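From: Ruxandra Ghiță
To: Etard Residence Hall, Residents and Staff List
Date: Wednesday, September 9, 2020
Subject: Re: Athletic jerseys and the shared laundry service

Dear residents and colleagues,

I am replying to the message below on behalf of the Residence Services Office. Several people wrote to the office directly with similar concerns, and it seemed best to answer on the list so that everyone has the same information.

On Mon, Bianca Grecu wrote:
> Two of our floor's jerseys came back from the laundry service
> last week with the numbers stuck to themselves. One of them was
> folded with the print facing inward and when it was opened a
> strip of the white came off. I understand the service handles a
> lot of clothing, but the team pays for these out of its own
> budget and we were told that numbered shirts would be treated
> separately. Could the office please say what the rule is? Also,
> are we supposed to send the jerseys in the same bag as towels?
> The sheet on the third floor says yes and the sheet by the
> elevators says no.
>
> Bianca Grecu
> Rarkham Wing

The sheet by the elevators is the correct one. The sheet on the third floor dates from the previous academic year and was removed this morning. Jerseys, warm-up tops, and any other garment with printed numbers or letters are not to be placed in the same bag as towels or bed linen. They go in the mesh bags available at the service desk, with the name tag fastened to the drawstring and not pinned to the garment.

The arrangement for washing is as follows. Printed garments are turned inside out, washed in cold water on the short cycle, and hung. They are not placed in the dryers at any setting. Residents who use the self-service machines in the Rarkham Wing are asked to do the same, particularly as the older dryers there run hotter than the dial indicates. Fabric softener should not be used on shiny synthetic fabrics.

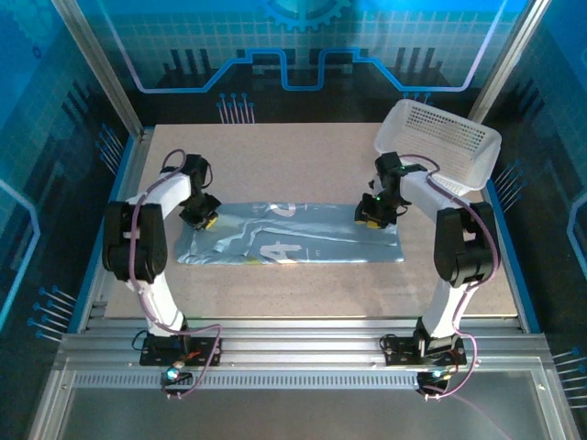

Folding has been the weaker point. The instruction given to the desk until now was to fold all tops in thirds, which puts a crease directly through a large number and can press one printed area against another. With immediate effect, jerseys are to be laid flat and smoothed out from the center toward the hems before anything else is done. The sleeves are then brought in, and the garment is folded once across its width, below the number where the size allows it. If the number is too large for this, a sheet of plain tissue is to be placed over the print before the fold is made. Tissue is kept in the second drawer at the service desk.

Finished jerseys will be stacked no more than 8 high, and nothing heavier is to be set on top of them. Aurelia Husar has asked that they also be kept off the shelf above the radiator, and the office agrees. They will be held on the long shelf opposite the door until collected.

With regard to wrinkles, we have received requests for ironing. The desk will not iron printed garments. A wrinkled jersey may be hung in a bathroom during a shower, after which most of the creases can be smoothed by hand. Residents who choose to iron their own should work from the inside, on the lowest setting, with a cotton cloth between the iron and the fabric, and should avoid the printed area entirely.

Small stains along hems and cuffs should be noted on the bag tag. Yellow marks in particular are often sunscreen or old detergent and can become permanent if they are treated with bleach. Please do not apply bleach before sending a garment down.

On the question of cost, the hall will pay for the repair or replacement of the two jerseys mentioned by Ms. Grecu. Relu Radu is obtaining a price from Heydari, who supplied the original set. Any other resident who received a damaged garment between the start of term and the date of this message should bring it to Room 27 together with the bag tag. Claims without a tag will still be considered but may take longer.

The service handled roughly 100 bags in the first week of September, considerably more than in the same week last year, and collections have been slow. Bags not collected within five days will be moved to the storage room next to the bicycle entrance. Clothing will not be thrown away, but it may take the desk some time to locate it.

The office would also ask that the white baskets be returned to the laundry room after use. A number of them are currently on the upper floors and the desk has had to borrow from the kitchen.

A revised instruction sheet will be posted on each floor by Friday. Corrections to the wording may be sent to Nelu Pană at extension 132. Questions about individual garments should go to the service desk and not to this list.

Sincerely,

Ruxandra Ghiță
Residence Services Office
Etard Residence Hall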